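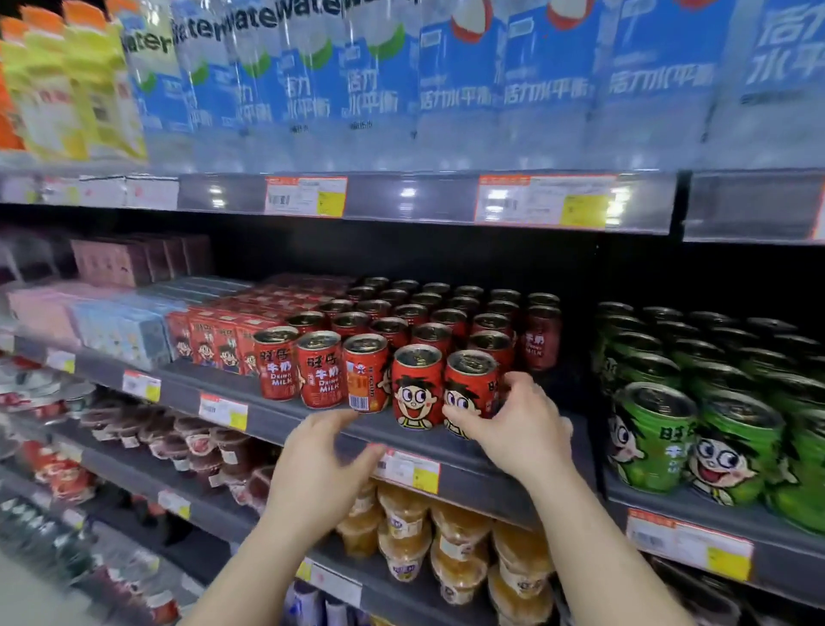
Drinks and snacks on a supermarket shelf, with a can of Wangzai milk in hand.

Group join fees should go

Jul 14, 2021

I paid 358 to join the Kulten group last week. The skirt I wanted cost 75. The skirt was the group gift, so I suppose I came out with something, but I have now spent nearly five times the price of a skirt on permission to be sent notices.

Join fees used to be rare on the grid. A few of the older skin shops had them, and the money was small. Now I can't get round a shopping event without finding that every second store has one. Greltus puts its fee at 558 and has let in new members only twice since October.

The usual defence is that fees keep out people who join, grab the gift and leave. Tsion Shiferaw, who makes the Gelilach shoes, told me her free group lost half its members within a day of each gift going out. I believe her. I also think it matters less than she does. Those people walked into the shop, wore the shoes and were seen in them at clubs. Some of them will have come back for the other colours.

There is also the matter of group slots. We only get so many, and a good few of mine already go on land and roleplay. Asking for a slot is asking for a lot. Asking for money on top is a bit much, particularly when the notices are mostly about sales I would have found through the blogs anyway.

Tesfamariam does it better. The group is free, the gift changes when there is a new release, and you have to have been a member for 8 days before the box will give you anything. Tsehay Teshome set it up that way and says she has had very few complaints. The people who only want a quick freebie mostly don't bother waiting.

I would accept a fee if it came back as store credit - one or two shops have tried this and I have spent the credit and more every time. Otherwise I would like the price put on the clothes, where I can see it before I decide.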